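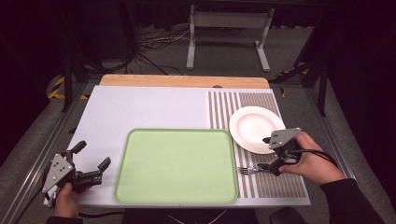

Eating dinner at the table again: a thread

1. So I've been eating dinner at an actual table since December and I have opinions now. Before that it was the couch, or standing at the counter with the fridge open, or (low point) in the car outside Jarel because I was too hungry to drive home with the groceries.

2. I live alone, which is the part that makes this weird. All the advice about family dinner assumes there's a family. Conversation starters! Passing the peas! I have me and a radio.

3. First week was awful. I sat down, ate the whole thing in 6 minutes and then just looked at the wall. Dinner on the couch takes a whole episode, so my brain kept waiting for the rest of the meal.

4. What helped was having the radio on low. Talk, no music. There's a gardening call-in show at 7 and I have no garden and I am now deeply invested in other people's tomatoes.

5. Also helped: setting the place BEFORE I start cooking. Plate, fork, napkin, glass. If it's all sitting there when the food is done I go to it like a horse to the barn. If it isn't, I'm back on the couch before I know what happened.

6. Somebody asked about cloth napkins. Yes, I caved. Got a set from the Flerkach outlet and they were stiff as cardboard for the first few washes. They're good now. Skip the fabric softener though, it makes them slide right off your lap and they stop soaking anything up.

7. The food got better too, and I didn't plan that. When you're looking straight at a bowl of plain noodles with nothing else going on, you start thinking hey, this could use a lemon. So now I buy lemons. I was never a lemon household.

8. My rotation, for the people who keep asking: eggs and potatoes, lentil soup, whatever fish is marked down, noodles with a LOT of garlic, and Friday is bread and cheese from Pesonen, which I still count as cooking because I slice the bread.
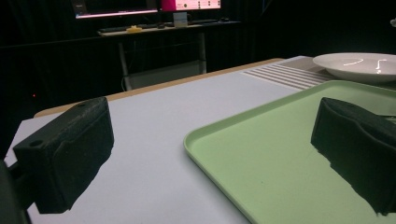 9. And about that bread – the rye. Get the rye. It holds up to soup and it's still fine on day 3 if you toast it. The white loaf is lovely for one evening and then you have a doorstop.

10. Things I bought and didn't need: candles (kept forgetting them, then felt guilty), a tiny salt dish (I knock it over every time), and a used book on table manners that spends a whole chapter on finger bowls.

11. The finger bowl chapter did send me down a hole about forks, though. People were suspicious of them for ages! They thought they were fussy and foreign. I found an old household inventory from 1646 quoted in the back of the book, with a long list of spoons in it and no forks whatsoever. What did they do about salad. Was there salad.

12. Phone stays in the bedroom. I tried face down on the table and that lasted 2 nights. It's like having a cookie face down on the table.

13. Fell off completely when I had that cold, and again when work got busy with the Prarkell stuff. Ate cereal on the couch for most of a week. Picked it up again on a random evening with leftover soup and it was fine, no big restart needed.

14. Do I sleep better? Digest better? No idea, please stop asking me, I'm a person with a plate. I do drink more water because the glass is right there.

15. My one regret is the chair. It was a desk chair in a past life and it rolls, so every time I reach for the bread I drift away from my own dinner. If anyone has a lead on a decent secondhand kitchen chair with a seat that isn't wicker, my messages are open.

16. OK the soup's ready and the tomato people are on. More later if I find out about the salad.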